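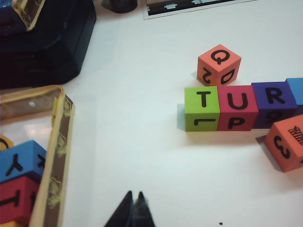
Letters, blocks and a lot of patience: the arm learns to tidy up

If you have walked past the far desks on a Tuesday afternoon and heard someone mutter "left a bit, left a bit, no, my left", you have already met the Pisovora project. It has been running since January, and we have been meaning to give it a proper write-up for at least three newsletters. So, at last, a proper write-up!

The idea is simple to say and surprisingly hard to do. We want an arm that can pick foam letter blocks off a table and put them where they are asked to go, and we want it to learn by being shown. No long list of positions typed in by hand. A person steers the arm through the job, the computer records every movement along with what the cameras saw, and after enough of these runs a program is trained to copy what the person did. Each run is called a demonstration, or a demo if you are in a hurry, and everyone on Pisovora is always in a hurry.

Stojan Vidmar looks after the recordings, and he tells us the total now stands at 1513. That is everything, including the early ones where we were all still working out which way to turn our wrists. He has marked 200 of those early ones as "please don't learn from this", and I am fairly sure a good few of them are mine.

How the steering works

We have two ways of showing the arm what to do. The first is to take hold of it and move it directly, with the motors relaxed so that it follows your hands. This is lovely for beginners. You can feel how far the arm reaches and where it starts to get awkward, and most people are comfortable within a few minutes. The snag is that your own hands and sleeves end up in the recordings, and a program that has only ever seen the table with a pair of hands over it gets confused when the hands go away.

So most of the real work is done by remote control. You sit to one side with a hand controller that the Jandeck team built for us, and the arm copies what you do with it. Squeeze, and the fingers close. It takes longer to learn, but when it clicks it is the most fun you can have at a desk. Lejla Georgiou got so good at it over the spring that she now does all the training for new operators, and her first piece of advice is always the same: slow down before you get to the block, not once you are on top of it.

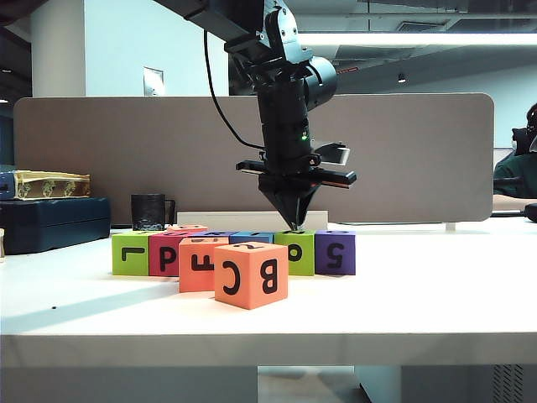 The gripper over a row of letter blocks on the Pisovora table.

Why foam blocks?

Partly because they are kind to us. Foam squashes a little when you grip it badly, and when you drop it nothing breaks. They are also bright, which helps the cameras, and the letters give us something to ask for. "Pick up the P" is an instruction anyone can give, and anyone can see whether the arm has got it right.

They are trickier than they look, though. The same cube can have a different character on each face, so what you see from the side and what you see from above may not agree. A letter can be on its side or upside down. When the cubes are pushed up against each other there is hardly anywhere for the fingers to go, and an operator has to decide whether to come in from above, nudge a neighbour out of the way first, or start with a block on the outside. We all do this without thinking when we use our own hands. Doing it through a controller makes you notice every tiny decision – I went home after my first session and stared at a bowl of fruit for far too long.

Lejla likes to have the operators disagree a bit. If everyone always begins at the same end of the row, the program learns that the end of the row is the thing that matters. So she sets up the table differently between runs: sometimes a neat line, sometimes a heap, sometimes a block sitting at a daft angle in front of the rest. We don't tidy the other bits and pieces off the table between sessions either, and that is on purpose. A desk in real life has stuff on it.

The view from the wrist

People who come by to watch tend to look at the arm from the side, as you would. The program also gets a view from a small camera on the wrist, looking down past the finger tips, and it is well worth asking to see it on the monitor. Everything swings about as the arm turns, the shadows slide across the table, and a block you could have sworn was straight turns out to be well off square. Stojan thinks the wrist view is where most of the useful information is. The Mundeck group, who share our weekly call, prefer the fixed camera, and the discussion has been going on for so long that we have started putting it last on the agenda.

What happens next

We are recording a fresh batch of 50 demonstrations, all with the blocks bunched closely together. Tightly packed rows are where the trained program struggles most at present. It will go for the right block and then hesitate, opening and closing its fingers as if it can't quite make up its mind. Stojan suspects that it is copying us, and having watched some of my own recordings back I can't really argue.

After that comes the Georgiev test, which is our name for the standard check: 25 tries, the blocks rearranged each time, and hands off the controller throughout. We will print the score in the next issue whatever it turns out to be.

Would you like a go?

New operators are very welcome, and you don't need to know anything about robots or programming. Sessions are on Tuesday afternoons and start at two. Lejla will sit with you for the first few runs, and your practice attempts won't be used unless you are happy for them to be. Left-handers especially, please come along! We have only one at the moment and would love to see whether your recordings look any different. Have a word with Lejla or Stojan, or just turn up and pull over a chair.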